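Frequently asked questions: recording demonstrations for the Primaris laundry tasks

Published by the Masdale Centre for Assisted Robotics
Last revised December 2025

These questions come mostly from new operators and from partner sites preparing to submit their own recordings. Please read them alongside the operator handbook, which takes precedence wherever the two differ.

What is meant by a demonstration?

A demonstration is one complete performance of a task by a human operator, recorded from the first movement to the last. The operator controls both arms remotely from the Flenik console. Joint positions, gripper commands and all camera views are saved together.

Which laundry tasks are open at present?

There are 2 open tasks: loading the machine from the basket and unloading the machine into the basket. Both use a front-loading washing machine with the basket placed on the floor in front of it. The door stands open at the start of either task. Opening and closing it will be treated as a separate task next year.

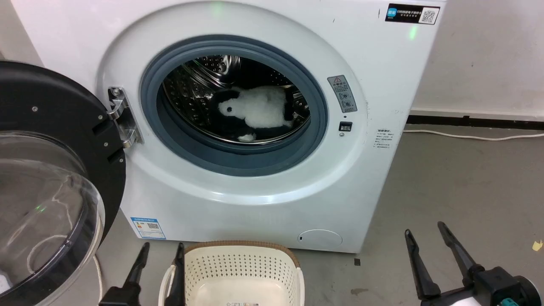 Chowdhury: could the note on soft items say more about grip? Our operators squeeze far too hard in their first week, and the recordings show it.

The guidance has been extended accordingly. Operators should close the gripper only until the item moves with it. Plush toys and thick fabrics deform a good deal before they are held securely, and the console's force reading is a better guide than the view from the head camera.

May I guide the arm by hand instead of using the console?

Yes, for practice and for setting waypoints. Hand guidance is often the quickest way to learn how far an arm can reach past a door gasket. Recordings made in this way are stored separately – the operator's own hands tend to appear in the camera views, and the two kinds of data should not be mixed in one submission.

How should the drum be approached?

Bring the gripper up in front of the opening with the fingers closed, pause, and then enter along the centre line. Open the fingers only once they are clear of the gasket. Operators who enter with the fingers spread are likely to catch the rubber, and any recording in which this happens must be marked as a contact fault. 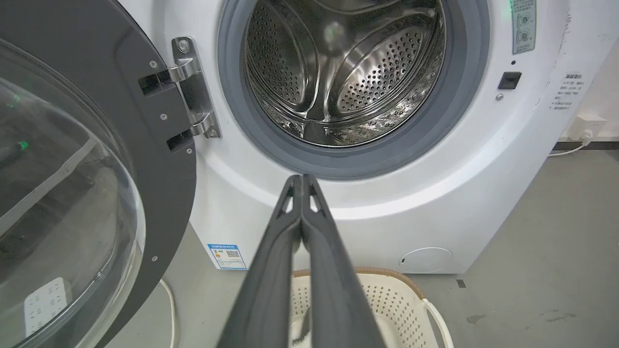
Wrist camera view: gripper fingers together, drum empty.

Must the basket be in the same place every time?

No. Small changes between recordings are encouraged, provided that the basket remains within reach of both arms and does not obstruct the door. Please do not move it once recording has begun.

What happens if I drop an item?

Carry on. If the item can be picked up again within reach, do so and complete the task as normal. Recoveries are useful and should be labelled as such. If the item has rolled or fallen out of reach, stop the recording and mark it incomplete. Do not step into the work area while the arms are enabled.

How many demonstrations are required?

A partner site is asked for 500 accepted demonstrations of each task. The Primaris collection held 3,498 at the end of October, of which around 93 per cent had passed review at the first attempt.

Further guidance: handling single items
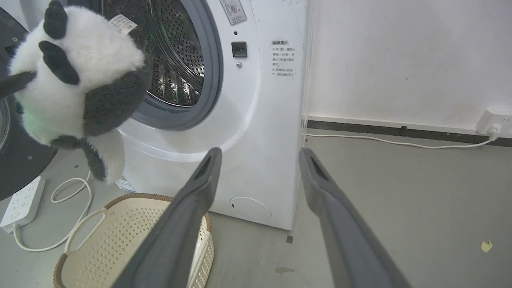
Reading time: 2 minutes

Which camera should I rely on when carrying an item?

The wrist camera gives the clearest view of an item close to the door opening, but a bulky toy can hide a large part of the machine. Check the head camera before lowering anything towards the basket. Labels and hanging limbs should be kept clear of the door and the latch slot.

Can I correct a poor movement afterwards?

No. Recordings may be trimmed at either end to remove idle time, but nothing may be cut from the middle. A hesitant demonstration is acceptable. One in which the arm is jerked or reversed sharply should be repeated.

Who reviews the recordings?

Two reviewers look at each one independently. Where they disagree, the recording is returned to the operator with comments, normally within ten working days. Sites may appeal once, in writing, through the Masdale submissions page.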